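# Chapter 6: Laying Out the Sorting Bench

**After studying this chapter, the reader should be able to:**

- state the purpose of the sorting bench and its place between goods-in and the stores;
- lay out bins and a central tray for work with small electrical parts;
- handle parts with attached leads without straining the joint between lead and body;
- keep a sorting record that another member of staff can follow.

Chapter 5 dealt with the receipt of goods: the delivery note, the count on arrival, and the shelf on which unopened cartons wait. The present chapter takes up the work at the point where a carton is opened. Between that moment and the moment when a part is placed in its numbered drawer, the part belongs to no fixed location, and most of the errors found in a yearly stock check begin during that interval. The sorting bench exists to keep the interval short and to give every part a known place while it lasts.

The methods described are those taught on the stores course at Skadham, where they were first set down in a handbook edited by Viorica Matić. They apply to any shop that receives small parts in mixed lots. The worked case at the end of the chapter is drawn from the Hudametti repair shop, which holds 203 part numbers in its electrical section alone.

## 6.1 The bench as a place of decision

A sorting bench is often confused with a workbench, and in small shops one table may have to serve as both. The two uses make different demands. A workbench must bear tools, vices and parts in the course of repair, and its surface will be marked in time. A sorting bench bears light loads only. Its surface should be pale and plain, so that a small dark screw or a loose length of black wire shows up at once. Where two tables are pushed together to gain width, the join between them should be kept tight, and small loose parts should not be put down on or near it.

The height of the bench matters more to the person using it than any other dimension. Sorting is done with the forearms level and the head slightly bent, and an hour spent at a table that is too low will be felt in the neck. Shops with several staff should provide an adjustable stool before they consider an adjustable table.

Lighting should fall from both sides. A single lamp throws the shadow of the hand over the very part being examined, and colour coding on coil bodies and sleeves is easily misread in shadow. Readers who have worked with resistors will know the difficulty already.

## 6.2 Bins

Shallow open bins are preferred to deep ones. In a deep bin the parts at the bottom are hidden, and a stray item may lie there through several sortings. In a shallow bin the whole of the contents can be seen from a normal sitting position. Thick, rounded rims are kinder to the wrist and less likely to catch on a lead as a part is lifted out.

All bins on one bench should be of the same size and colour. The temptation to use odd containers should be resisted, for the eye soon learns to treat a difference in the container as a difference in the contents. If a distinction must be marked, it is marked on a label at the rim and entered in the record.

Bins are best arranged in pairs, one pair on each side of the sorter. The bins of a pair are set rim against rim, leaving no gap into which a part could fall. The space between the two pairs is kept for the tray, to which we now turn.

## 6.3 The tray and its liner

The tray stands in the middle of the bench. It is the only place on which parts are laid out for inspection, and it should hold parts from one bin at a time. A stainless-steel tray with a raised rim is suitable for most purposes: it is rigid, it is easily wiped, and a part that rolls will be stopped at the edge.

Bare steel has two faults as a sorting surface. It reflects the lamps, and it lets smooth parts slide. Both are cured by a sheet of plain white paper laid flat on the floor of the tray. The sheet need not reach the edges. It should be changed at the start of each lot, when it can also be turned to account as a check, for any swarf, dust or broken insulation shed by the parts will be found on it. 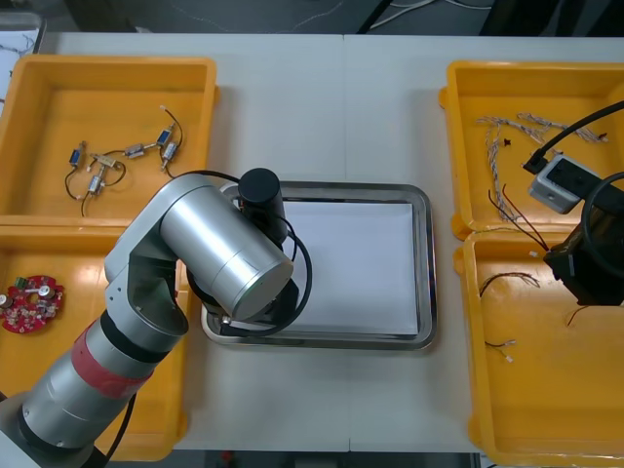 **Figure 6.1** Yellow bins set out in pairs on a white tabletop, with a paper-lined steel tray between them. Small wired components lie in the upper-left bin.

The arrangement in Figure 6.1 is known in this book as the *four-and-one* layout. The two bins on each side touch, and the tray can be reached from any of the four without a part being carried over another bin. The last point is a rule of the bench and will be referred to again: **no part travels over a bin to which it does not belong.** A part dropped on the tray is found at once. A part dropped into the wrong bin may be found in December, when the shelves are counted.

The use of each bin is decided before the carton is opened. Section 6.5 gives the form on which the decision is entered. Many shops reserve one of the four for doubtful items, and the practice is recommended. A doubtful item is any part which the sorter cannot name with confidence within a few moments. It is set aside without further study, and the whole of the doubtful bin is dealt with when the rest of the lot has been cleared.

## 6.4 Parts with leads

Plain parts such as washers, pins and spacers may be tipped into a bin and drawn out by hand. Parts with leads call for more care. Small solenoids, relays and coils fall into this group. Their wires are thin, and when several are placed together the wires cross and form loops. A sorter who pulls on one wire may lift three or four bodies with it, and the strain falls on the point where the wire enters the coil.

The following procedure should be used.

1. Place the cluster on the tray liner as a whole. Do not try to separate it in the bin.
2. Find one body whose leads lie uppermost. Hold the body, never the wire.
3. Free the leads by passing the body back through the loop. Do not draw the loop tight.
4. Lay the freed part at the far side of the liner with its leads straight.
5. Repeat until the cluster has been cleared, and only then begin to sort by type.

Some components are supplied already joined by their wires and are meant to stay joined. The sorter must establish this from the delivery note before cutting or unplugging anything. A joined set is counted as one item and is stored as one item, whatever the number of bodies in it.

Colour is a useful first guide to type but should not be the last. Coil bodies of the same colour may differ in voltage, and makers change their colours from one batch to another. The printed rating, where there is one, is read under a lens and compared with the note. Where there is no printed rating, the part goes to the doubtful bin.

## 6.5 The sorting record

A sorting record is made out for each lot. It need be no more than a single sheet, but it must show the number of the delivery note, the use given to each bin, the name of the sorter and the count for each type at the close. The positions of the bins are named from where the sorter sits: upper left, lower left, upper right and lower right. Numbers are not used, as they are easily confused with drawer numbers.

The record is signed when the bins are empty. It is not signed when the sorter leaves for a meal or at the end of a shift. If work has to stop, a clean sheet of paper is laid over each bin, and the record is left on the tray with the time written on it.

## 6.6 A case for study: the Otumier lot

The Hudametti repair shop bought the remaining stock of a dealer in control gear, Otumier, in a single purchase of 3,000 mixed parts. The parts came in unlabelled cartons. Ivana Sosa, then in charge of the stores, divided the cartons into lots small enough to be cleared in a morning and gave each lot its own record sheet.

The first lot contained 360 parts. At its close the doubtful bin held 119 of them, a share that made the method appear to have failed. Sosa's notes show that she did not change the layout. She asked Ilir Shehu, a fitter, to go through the doubtful bin with her, and the two found that most of the items were small coils from one maker, Živković, whose ratings were printed on the underside of the body. A note to this effect was pinned above the bench, and the later lots were sorted with far fewer items set aside.

Readers should keep this case in mind when working through the exercises in the next section, which begin with the drawing up of a record sheet for a lot of mixed relays and coils. A blank form is provided in Appendix B and may be copied for use in the classroom.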